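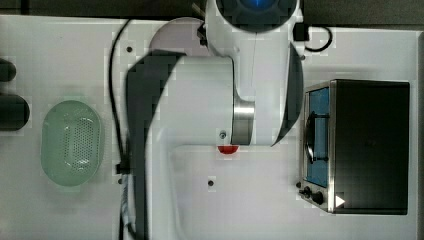
Ticket 9-1780: Kokero desk phone drops calls
Status: reopened
Raised by: Ngan-ling Chou, Lamptey office

Tuesday, October 1, 2019
Calls still cut out after 17 minutes. Zondberg support says it's our broadband. I doubt it, as the other phones on the same line are fine.

Tried so far:
Restarted the phone. No change.
Swapped the network cable. No change.
Set the session timer to 30 minutes, as Zondberg asked. The call dropped at 17 again, so I don't believe the phone reads that setting at all.

Reply from Jerard, second line
Please update the firmware and retest.

Ngan-ling
We did that in March, for the same fault, and were told it was cured. I'll do it once more, but I want the call logs looked at as well. Please don't close this until someone has read them.

Next action: Jerard to pull call logs.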